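Dornamow build log: wrist mounts and cable routing

9th January

The second arm is bolted down and both hands answer on the bus, so the bench in the shared workshop is finally usable for two-sided tests. Most of this week went into the finger assemblies. The old fingertip pads were too flat for anything rounded, and I reprinted them with a longer taper. Each revision takes up to 3 hours on the workshop printer, plus cleanup of the screw holes.

Test objects are whatever fits on a white tabletop under the lights: a small toy pumpkin, cups, a plate. The pumpkin is useful for its ridges, which give the pads an uneven surface to settle on.
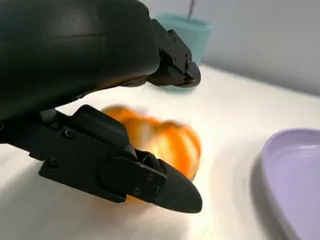

Wrist camera view, pumpkin between the fingers.

Motion blur at the wrist is still a problem. Shortening the exposure helps but raises the noise, and the Orkov driver drops frames when I change the setting during a run. For now I set it once at startup and leave it. Error 603 in the log is that same driver complaining about a late buffer. It can be ignored if it shows up only at startup.

Cabling is next. The run along each forearm needs slack at the wrist, and slack means a loop that can catch on things.

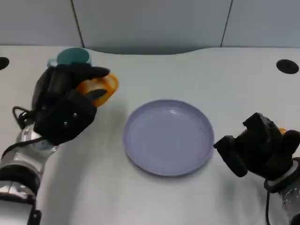 Sorcha Noonan suggested a spring clip on the forearm, two per side, and lent me a bag of Givar clips to try. They hold well enough on the bench. I want to see them after a few hundred wrist rotations before I order more.

Still open: finger torque limits for thin-walled cups, a new zero offset for the left wrist, and a proper strain relief at the base. The Reinholz connectors for that are on back order until February.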